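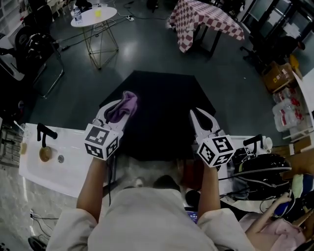
Issue 2

JILIS: words for the stuff around a sink

README and data card, last touched August 29, 2026

Hi! I'm Dalia Ouali and I look after Jilis, a word list that got out of hand. It covers the things people keep near a wash basin and the jobs they do there: wiping, rinsing, folding a cloth, putting the cup back where it was (or somewhere else, which is its own headache, see the notes on "home spot"). If you've ever tried to get a few people to write down the same small chore in the same words, you know why I started.

What's in it

One plain text table, jilis_main.txt, with 835 rows. Each row is one short line about one small job, plus the thing it was done to, the place the thing started from and the place it ended up. There's a second file, jilis_names.txt, with the 57 object names we agreed on. Please use those names if you add rows. I spent most of January merging "rag," "cloth," "wipe" and "towel thing," and I don't want to do it again.

Columns in the main file:

row: a number, no gaps
job: wipe, rinse, fold, move, hang, fill, empty
thing: from the names file
from: where it was
to: where it went, or "same"
remark: anything you like, keep it short

The room

We do the writing-up at Treltmont, in the big room with the tall windows, on the floor below the black railing. The part that matters for Jilis is the corner with the two white basins, one on each side of the black mat. Both have black faucets. I call them left basin and right basin, facing the table with the red-and-white checkered cloth, and so does the file. If you stand at the table and look back you'll have them swapped, so don't do that (I did it for the whole first issue and had to flip every row).

The left basin is where the round brown sponge lives, down by the drain. The clear glass with the white stick stands at its corner. The small white cup belongs to the right basin. Purple cloth goes wherever it's being used, and its home spot is "none."

Further off there's the little white side table with the gold wire base. It gets a yellow cup and a water bottle, and it's listed as "side table" so it doesn't get mixed up with "table." The packs of bottled water against the wall are "water pack," and a single bottle out of one is "bottle." Watch the power strip and the cords on the floor over by the side table if you're carrying anything full!

Things I keep getting asked

Is a crumpled cloth a different thing from a folded one? No, same thing, put "crumpled" in the remark. I tried separate names and the list ballooned.

Does the checkered cloth count as a cloth? It's "tablecloth." Nobody wipes a sink with it, I hope.

What about the pile? There's usually a heap of fabric somewhere on the right side, pink, blue and green and so on. If you can name a piece, name it. If you can't, "fabric, heap" is fine and I'd much rather have that than a guess.

Where do I put the light? In the remark, and only if it mattered to you. "Window side, glare on basin" is a perfectly good remark.

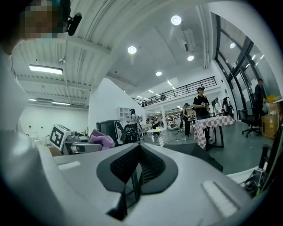
Loubna Abdel Hamid wrote in to say that the light should have its own column. Wiping a white basin under a long fluorescent tube and wiping it by the windows are two different jobs, she says, and you miss different spots. She'd also like "wipe" split into "wipe inside" and "wipe rim," and she thinks the sponge rows are too thin compared to the cloth rows.

I'm with her on the rim. The split will be in the next issue, under those exact names. On the light I'm still dragging my feet, mainly out of laziness: it would mean going back through all the old rows, and for plenty of them I just don't know. More sponge rows are very welcome, send them over.

Known problems

"Fill" and "rinse" overlap. Some of us wrote "fill" for anything with the faucet running, so treat those rows with care.

Rows from the Ait Ali kitchen use "tap" in the remarks and the rest use "faucet." I left it alone. Search for both.

The "from" column is empty in places. Empty means the writer didn't say, and it does not mean "same."

Right-basin rows are fewer than left-basin rows. The sponge pulls people left, I think.

Size and limits

I'm stopping at 2000 rows. Past that I can't read it all through in an evening, and reading it all through is how the mistakes get caught.

Using it

Take it, change it, print it out and stick it over your own sink. If you pass it on, please keep the names file with it and mention the issue number. The spreadsheet version goes through Trivamard and tends to lag behind the text files, so when they disagree, go with the text.

Corrections go at the bottom of jilis_main.txt, after the last row, with your name next to them. I'll move them up when I get to them.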